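Monday March 11, 2019. Open day at Gistent, the Whitlock site. Got there late, parking is terrible, no signs from the Clorkley side. Missed the intro talk so this is from the demo tables on.

What they're selling is a hand-held gripper kit. Two fingers, you work it yourself, it records what you do and the robot arm learns from that. Kit is 368 a month, 10 percent off if you sign for a year. Training day included, travel is not.
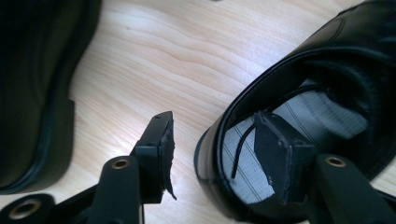 Shoes were the job I cared about, we do 100 returns on a slow day at Riltton and every pair gets handled. One finger goes inside the collar, the other stays out. Took me 3 tries to get the feel of it, wrist gets tired. Asked about spare pads, they come in packs but no price yet. Get that in writting.

Software was shown on a laptop, too fast to follow. Export looked OK. Support is email only untill summer, didn't like that.

Coffee good. Left before the panel. Will ask for a two week loan and report back.

We use cookies to improve this site. Accept / Settings

© 2019 | Contact | Back to top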